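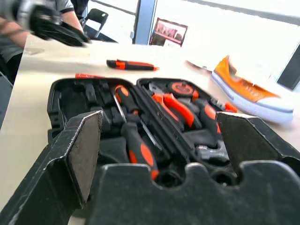 4.2 Kit cases: where the tools end up

The tool case was the one container in the Brito set that has a fixed place for nearly everything, at least on paper. Molded tray, recesses, ridged holders. We expected it to be the easy one to score. It wasn't.

Scoring followed the rules in 4.1, with two changes. First, a tool counts as "home" only if it sits in a recess of its own shape. Lying on top of the molding is "in case", same as if it had been dropped in a plain box. Second, things on the table are scored by type – tool or non-tool – and non-tools (shoes, cords, anything else that ends up on a worktop) are left out of the totals but noted on the sheet. The orange canvas sneaker next to the case is noted as a non-tool, for instance. The utility knife lying behind the case is not; it is a tool and scores as "out".

Color was no help to the raters. Orange and black on the screwdrivers, orange and black on the knife, orange grips on the pliers. In an earlier pass in April we had asked raters to go by handle color first and then shape, which is how Davis sorted the kitchen drawers, and they mixed up handles constantly. We dropped that step. Rosângela Bittencourt rewrote the sheet so that shape comes first and color is only used to break a tie. Agreement got better after that, see Table 6.

The bigger problem is long thin tools. A screwdriver laid diagonally over the case covers two or three recesses at once, and the rater cant say which of them are empty underneath. We score the covered recesses as unknown. This is strict, and it pulls the numbers down for cases with a lot of loose items on top, but guessing was worse. Of the 1,805 recess judgments in the full set, the unknowns are nearly all from this one cause.

Figure 5 shows the other common layout, with the long tools laid more or less flat across the tray, handles facing opposite ways.

Figure 5. Tool case with the lid raised. Screwdrivers, flat orange tester-like tool, utility knife and a round roll at the lower right.
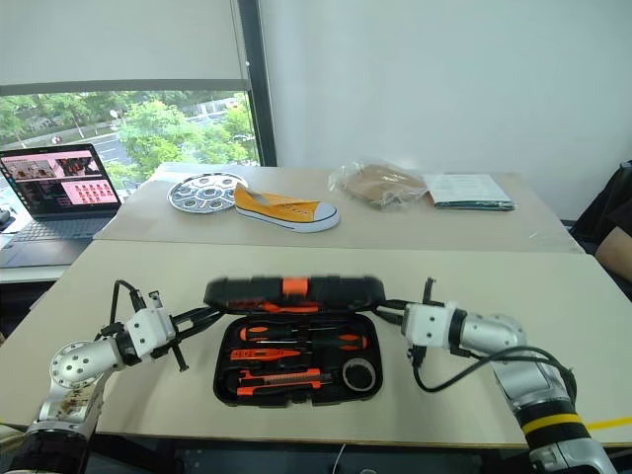 Head-to-tail packing of this kind scored high for "in case" and only middling for "home". People seem to do it to save width, and the handles are the widest part so it does work. Whether the lid will then close is a seperate question and we did not score it from the pictures. Lid closing was tested by hand on 18 packings, in Hatard's store room, results in the supplement.

A note on the lid itself. On some cases the lid holds tools too, so "tray" on our sheet means the lower half only. Lid contents get their own line. Two raters missed this in the first round and their sheets were redone (26 Aug 2020).

Flat tools with a body and no real handle, like the tester, are the least stable catagory. Raters called them tester, gauge, level or just "flat thing". We merged all of these into one class, flat-body. The Sostia list keeps them apart, so counts here can't be set directly against theirs – use the merged column.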